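Ticket: Home exercise portal drops balance sessions after plan change
Queue: Clinical Systems, Outpatient Rehabilitation
Site: Murkdale Neurological Physiotherapy
Product: Rustine home exercise portal, Nyanda tablet app
Reported by: Raelene Bolger, physiotherapist
Assigned to: Roy Mottram
Opened: 14 August 2022
Priority: Medium, raised to High at entry 4
Status: Closed

Summary
Balance sessions completed at home on the Nyanda app do not appear in the patient's Rustine record once the treatment plan has been edited. Strength and stretching sessions from the same tablet appear normally. Patients see a green check mark on the tablet for all sessions, including the missing ones.

Steps to reproduce
Open a patient with an active plan that contains at least one balance exercise.
Change the hold time or the number of repeats on that exercise and save.
Have the patient complete the exercise on the tablet without signing out first.
Open the Activity tab in Rustine. The session is missing.

Expected: session listed with date, duration and the patient's fatigue score.
Result: no entry. Weekly adherence figure drops.

Entry 1 — Raelene Bolger
Noticed with a patient who has relapsing-remitting MS and is working on single-leg stance and tandem walking. I shortened the hold time at her last review. She keeps a paper diary as well, and the diary shows sessions on days when the portal shows none. I would have assumed she had stopped if I had not seen the diary. Two others on my list look the same. All three had plan edits.

Entry 2 — Roy Mottram
Confirmed on the test account. Edited the hold time on a tandem stance exercise, ran the session on a spare tablet, nothing in Activity. Repeated with a seated hamstring stretch, and that one came through. Wi-Fi and server time both checked, no fault found. Please do not reinstall the app on patient tablets. A reinstall clears the local store, and if the sessions are held there we will lose them.

Entry 3 — Roy Mottram
Pulled the local log from the spare tablet. The session is saved and then rejected on upload:

sync start
exercise record BAL-07 rev 2, server rev 3
reject: revision mismatch
marked complete (local)
sync end

The app sends the old revision number of the exercise and the server refuses it. The app then marks the session complete anyway, which explains the green check mark. Strength and stretching exercises do not carry a revision number, so they are not checked. Only the balance library does. It was imported separately last November.

Entry 4 — Lorraine Horrocks, rehabilitation lead
Raising priority. Adherence is used when we decide whether to step a patient up, hold them, or bring them in for an early review. A patient who appears to be doing nothing may get a phone call they do not need. A patient who is overdoing it and getting worse fatigue scores will not be picked up at all, and that concerns me more. Until this is fixed, staff are to ask for completed sessions and fatigue scores by phone or from the diary, and record them in the free text note. Do not use the weekly adherence figure for anyone with balance work in their plan.

Can we have a list of who is affected?

Entry 5 — Roy Mottram
Query run on all active plans. 179 patients have at least one balance exercise. Of those, 17 had the exercise edited while a tablet was signed in. List sent to Lorraine by secure mail and not attached to this ticket.

The rejected sessions should still be on the tablets. The local store keeps up to 300 sessions before it overwrites the oldest, and none of the affected patients is close to that.

Entry 6 — Saimi Juntunen, application support, Rustine
Log received, thank you. We can reproduce this. The app reads the exercise revision at sign-in and does not read it again until the next sign-in. Most users sign out at the end of each session, so the revision is refreshed. Your tablets are set to stay signed in.

Please confirm:
Is the "keep signed in" setting applied to all tablets or only some?
Which app build is on the tablets that fail?
Are any wearable sensors paired?

Entry 7 — Roy Mottram
Setting is applied to all patient tablets. It was turned on because several patients have reduced hand function or tremor and find the passcode screen difficult. We would not want to turn it off as a permanent answer.
Same build on every tablet, details sent separately.
Wusness ankle sensors are paired on 7 of the affected tablets. The fault is also present on tablets with no sensor, so I do not think the sensor is involved.

Entry 8 — Saimi Juntunen
Agreed, sensor ruled out. Workaround for now: sign the patient out and back in once after each plan edit. This refreshes the revision number. It does not resend rejected sessions. Do not use Clear Data at any point.

We are preparing a server change that will accept a session recorded against an earlier revision and store it with the older hold time and repeats. The app does not need to be updated for this.

Entry 9 — Amber Staniforth, physiotherapy assistant
Workaround tried with four patients by phone. Three managed it. The fourth could not get past the passcode screen because the keys are too close together for her, so I have booked her a clinic slot and will do it for her then. One patient asked whether he should repeat the sessions that are "missing." I told him no, carry on with the plan as written. Could that line be added to the phone script?

Entry 10 — Lorraine Horrocks
Added. Script now reads: "Your exercises have been saved on the tablet. Please do not repeat them. Carry on with your plan and rest as you normally would."

Entry 11 — Saimi Juntunen
Server change is live on your site. To recover held sessions, leave the tablet on charge and connected overnight. The upload runs again without any action from the patient. Sessions will appear under the date they were done — not the date of upload.

Entry 12 — Roy Mottram
Retested on the spare tablet. Edited hold time, stayed signed in, completed a tandem stance session. Session listed in Activity against rev 2, fatigue score present. The earlier rejected test sessions have also come through, with correct dates.

Attachments 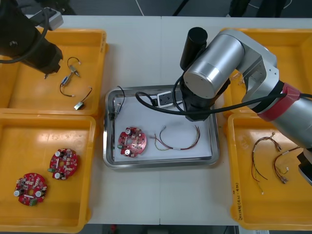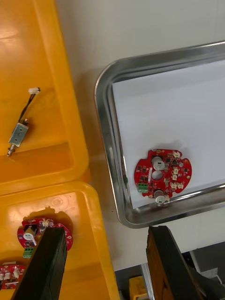
Entry 13 — Roy Mottram
Recovery check across the affected list. All tablets have uploaded except one, which had been switched off in a drawer while the patient was away. She has been asked to put it on charge. The adherence figure recalculates at midnight, so a tablet that uploads in the early morning will show the old figure until the following day.

Entry 14 — Raelene Bolger
Checked my three against their paper diaries. Two match exactly. The third has one more session in the portal than in the diary, and the patient says she forgot to write it down. Fatigue scores are all there. One of the three has scores rising over the period, so I have moved her review forward and cut the standing work back for now.

Entry 15 — Roy Mottram
Last tablet uploaded. Remaining points:
"Keep signed in" stays on.
Sign-out after plan edits is no longer needed.
The green check mark still means saved on the tablet, and does not confirm upload. Change request raised with Rustine for a separate upload mark.
Free text notes made during the fault should be left in the record. Do not delete them as duplicates.

Lorraine to tell staff when the adherence figure can be used again.

Entry 16 — Lorraine Horrocks
Staff told. Normal use of the adherence figure from tomorrow morning. Close when ready.

Resolution: server change by supplier, held sessions recovered
Root cause: exercise revision read at sign-in only
Closed by: Roy Mottram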